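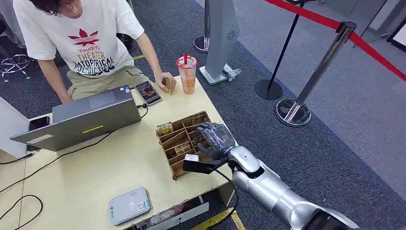 Nina replied:
Dividers are fine but you're going to hate them once you sleeve everything. Sleeved cards are thicker at the top and they start to fan out. I had a cardboard grid for my commons and by July I'd moved the whole lot into long boxes.

Roller wrote:
Disagree with Nina! I've had my bulk in a corrugated grid for 3 years and it's great for sorting. You can see the tops of everything and just drop cards in as you go. Long boxes are for storage, the grid is for the table. Two different jobs.
OP, are you sorting by set or by color first?

Warkberg wrote:
By color first, then set. I know, I know. I tried set first and ended up with little piles of 2 cards all over the table and lost my mind. Now I do color on the first pass, then take one compartment at a time and split it up with the price list open on the laptop.

Omeo wrote:
Can we talk about drinks on the sorting table, though? I lost a whole stack to an iced tea (lid on and everything, the straw caught my sleeve). Mine goes on the floor now.

Warkberg wrote:
Ha, fair. I'm at the table for hours at a time, I need something! But okay, maybe a side table.

Nina replied:
Omeo is right and you should listen. Also, don't pack the compartments tight. You'll ding the corners pulling cards back out, especially from the back rows where you're reaching over everything else.

Roller wrote:
Okay, that one I'll give you. I leave a finger's width in each. And stand them all facing the same way or you'll be flipping cards forever.

Warkberg wrote:
Facing the same way is tonight's project then, mine are all over the place. In-ho Koo at my card shop told me to put a blank card between sets instead of adding more dividers. Anybody tried that?

Omeo wrote:
Yep, works fine. I cut mine 4 mm taller so they stick up, and write the set name along the top in pencil.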